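# Clear bins, blue foam and a desk lamp

July 2026

I have been reworking how small parts get sorted on the bench. The previous system was a set of opaque drawers with paper labels, and it failed in the usual way: the labels described what the drawers had held in December. This post covers the change to clear open-top bins, the foam in the bottom, and the light, which took longer to get right than the other two combined.

## Bins

Requirements, in the order I wrote them down:

- transparent on all sides
- sloped walls, so the empties nest
- something to grip at the side
- shallow enough to reach the bottom without tilting

I ordered a mixed batch of 20 from Bivodex and kept 13. The rejects had a ribbed wall that blurred anything smaller than a coin. Clear plastic scratches, and a scratched wall is worse than an opaque one because you keep trying to see through it. I wipe the bins with a damp microfiber cloth and a drop of dish soap. Paper towels are out. So is anything with alcohol in it until I know which plastic I have, which the seller did not state.

The molded notch is more useful than I expected. I had been picking bins up by the rim, and the rim flexes when the bin is full. With a thumb in the notch the load stays level.

## Foam

A bare plastic floor has two problems. Round parts roll to the lowest corner, and anything dropped from more than a hand's width bounces. A foam pad fixes both. The pad needs to cover the floor but should not be forced in; if it is cut oversize it bows up in the middle and everything migrates to the walls.

My cutting method:

1. Trace the bin's base onto card.
2. Trim the card until it drops in flat with no pressure.
3. Trace the card onto the foam with a fine marker.
4. Cut with a new snap-off blade, several light passes, blade vertical.
5. Test, and shave one long side if needed.

One pass with a dull blade gives a torn edge that sheds crumbs into the bin for weeks. I used a sheet sold as Stollercombe blue. I also tried black and gray. Black foam hides black screws, of which I have far too many. Gray hides zinc washers. Blue hides almost nothing I own, apart from one bag of blue wire nuts, and those now live in a jar.

Angeliki Karamanlidis wrote to me after the last post to suggest felt. I tried it for a week. Felt is quieter and easier to cut, but it holds metal swarf and it grabs the ends of stranded wire. I went back to foam. She was right that felt is better for anything polished, and I have kept one piece for that.

## Light

Overhead light on clear plastic is mostly glare. Each sloped wall picks up a window or a ceiling fixture and throws it at you, and the contents disappear behind a white patch. There are two ways to deal with this: move the light or move the bin. I did both.

A gooseneck lamp with a round, diffused head works well. An undiffused bulb puts a hard spot on the nearest wall. With a diffuser the reflection is larger but much softer, and the foam stays readable. I set the base to the right of the bins and keep the head low - if it is too high it behaves like another ceiling light.

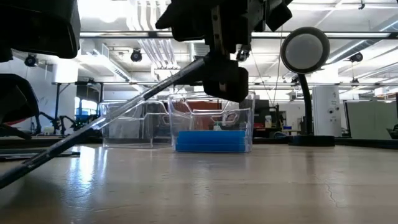 *Center bin with its blue pad, second bin to the left, lamp on the right.*

The left bin is the one to look at for glare. Its walls are catching bright reflections, and a quarter turn is usually enough to shift that sort of thing off the side you need to see through.

## Remaining items

Labels are unresolved. I bought a roll of 246 removable dots from Marulanda and have not found a place to put them. On the wall they block the view, and on the rim they peel. The current idea is a number written on the underside of the foam, which survives cleaning and is useless at a glance.

I also want a shelf for the empties. The Narncombe rack I had planned on is 12 inches deep, and nested bins stick out past the front lip far enough to get knocked. I may turn them sideways, or cut a deeper board. The foam offcuts are in a bag under the bench, and the narrow ones have been good for packing drill bits.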